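Sandwiches going soggy before lunch, wrapped the night before

Posted in Food storage, February 2, 2022

Eltudness
I make sandwiches in the evening and keep them wrapped in the fridge at work until lunch. By then the bread next to the filling is damp. It is plain white bread and I use cling film. Is the film causing this, or the filling? 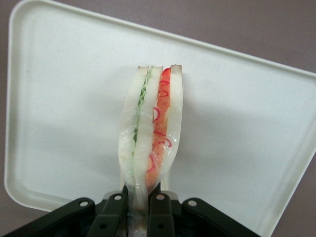
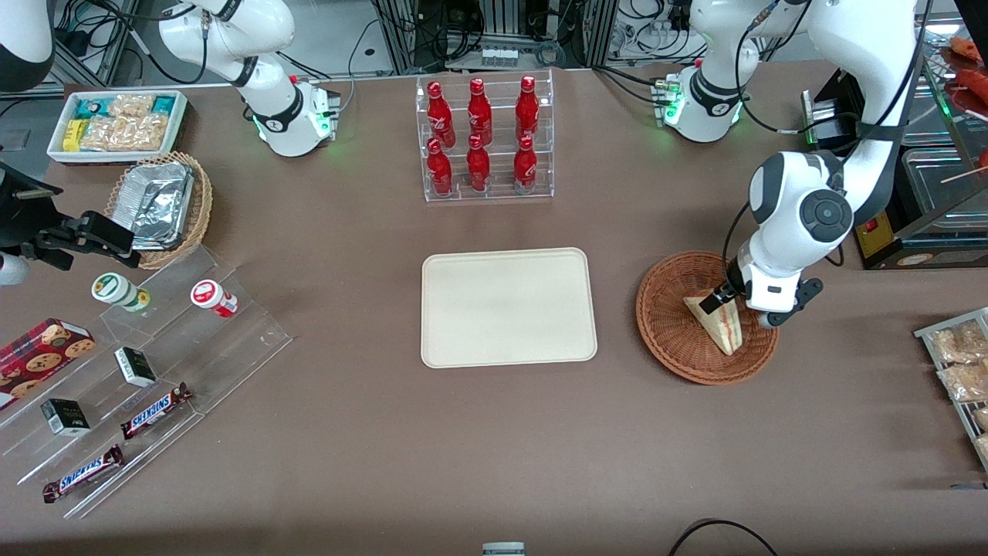 Wrapped sandwiches, one in each picture.

The fridge is set to 4 degrees. Cucumber and tomato are the worst. Cheese alone is fine.

Rilwood
Mostly the filling. Cut cucumber and tomato release water, and salt speeds it up. Slice them, salt lightly, leave on kitchen paper for 10 minutes and blot. Spread butter right to the edges on both inner faces, as fat slows the water down. Film does hold moisture in, but without it the outside dries and goes hard. Let toasted bread or cooked fillings cool fully before wrapping.

Ranwood
just use foil

Ifeanyi Ojo
Foil will not help if the water comes from the tomato. I carry the wet items in a small tub and add them at lunch. A denser loaf also copes better than soft sliced white. Mayonnaise on its own is a poor barrier, so put butter under it.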